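Wooden boards and blocks: your questions answered

What should I look for in a tabletop?
Any smooth, pale surface will do nicely. A white one is kind to the eyes, and a wooden board with a raised rim shows up beautifully against it.

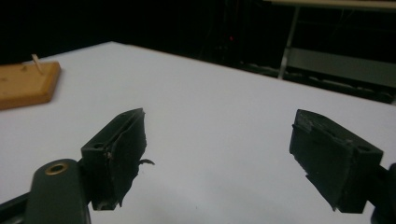 Nivanley

Can we play on the floor instead?
Of course you can! Plenty of families write to say they much prefer it. Lay a white board with a wooden border flat on the carpet and set the long block across the middle — there's room for both hands, and you can stretch your legs out too.

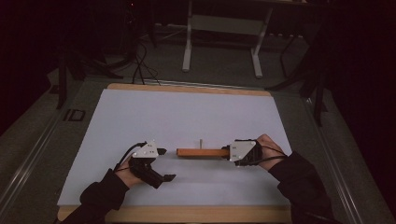
How do I look after the wood?
A soft, dry cloth is all it wants, dear reader. Please don't soak it. If an edge ever feels rough, a gentle rub with 600 grit paper will put it right.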